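I finally have a proper home for my screwdrivers, and I am so happy about it!

Some background. Back in December I bought a drawer organizer from Sovine with 9 slots, all the same width, and I never really got on with it. Fat handles wouldn't fit, skinny ones rolled around, and half my stuff ended up on the table anyway. So I've gone back to the simplest thing there is, a plain tray with raised sides. One tray, whatever I need for the job, done.

I love a bright tray for this. Yellow is perfect (you can spot it from across the room, and small parts show up nicely against it). I also like a screwdriver with some orange on it, for much the same reason, and a grippy rubber handle is a must for me. My Phillips gets used more than everything else put together.
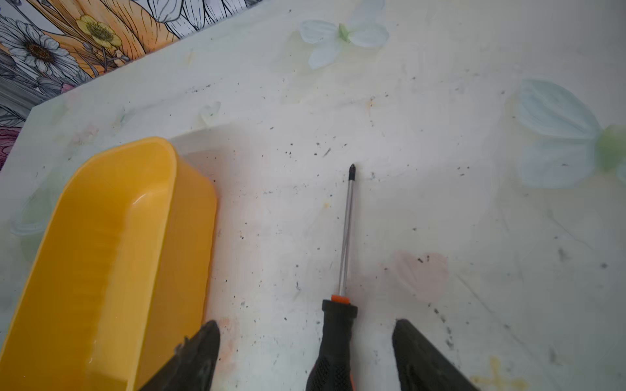
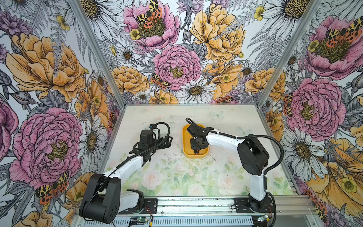

Next on my list is a second tray just for screws and bits, maybe the shallow one from Prarkard, which comes in a 12 inch size. I keep going back and forth on the color! And yes, crumbs and black specks are a fact of life on a worktable, so a soft brush is going on the list too.

Comments

stetsiuk_shed: Trays all the way. I gave up on slots years ago.

mapleandpine: Does the Prarkard one stack?

plainjane100: Green for the second one, please!

Last updated May 22, 2025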